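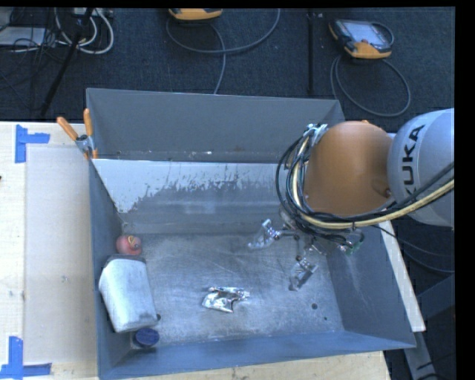 Figure 5. Worn metal bin on a wooden tabletop, with four loose items: a piece of crumpled foil near the center front, and three further items along the left wall.

4.2 Surface wear and the visibility of small items

The second part of our study concerns the bins themselves. In the interviews at Westbridge, the sorting staff often told us that an old bin is "harder to read" than a new one. We wanted to know what they mean by this, and whether the complaint has to do with the surface of the metal or only with the light in the room.

The bin in Figure 5 shows the kind of surface we discuss in this section. The floor is bare metal with fine scratches and cloudy smudges, and it gives back the light in patches. The back panel is smooth and dark, but the sloped surface under it has a bright area with a ragged lower boundary. We call such an area a "wear field". Its shape is not regular. In this bin it comes down furthest at the left and ends in thin streaks toward the center.

For an item with a strong color the wear field makes little difference. The reddish-pink item and the navy-blue one stand out well from the gray, even though both are small and lie close to the wall. The foil is a different case. It is silver, it has bright ridges and dark creases, and the floor under it has bright and dark places as well. The large container at the left is also silvery, but it has a darker upper edge, and its size helps. We therefore treat color and size as two separate factors, following the earlier proposal of Juhász.

We asked the staff to look at 100 prepared bins, each for a short time, and to name every item they noticed. Half of the bins were new and half were worn. In 94 cases the answer was complete. In the other 6 cases at least one item was left out, and each time the missing item was foil or another thin metal wrapping. All 6 cases came from worn bins. The number is small and we do not want to build too much on it, but it agrees with what we heard in the interviews.

Position also seems to play a role, although we did not plan for it. Items placed along a wall were usually named one after another, as if the person was reading a line. An item which lay alone on the floor was named either first or last. Miklós Juhász described a similar order in his notes from the Covville site – there, however, the bins were deeper and the walls did not flare outward, so the comparison must be made with care.

The holes in the floor caused a problem that we did not expect. Two participants took a dark round hole for an item and corrected themselves after a moment. We counted these answers as complete. In the next round, which was held in February, we covered the holes with gray tape in half of the bins. The results of this round are given in Section 4.3, together with those for the Trider liners.

We did not measure the depth of the scratches. A worn bin was defined only by the judgment of two raters, and where they did not agree, the bin was left out. A more exact measure of the surface would be useful, for example one based on gloss, and we return to this point in the discussion.

Last updated: 24 Jun 2020
Shares: 6
Comments: 5

Related items
Interviews with sorting staff at Westbridge: method and questions
Depth and wall angle of sorting bins: notes from Covville
Deák color cards in the judgment of gray surfaces
Trider liners and the finding of thin metal wrapping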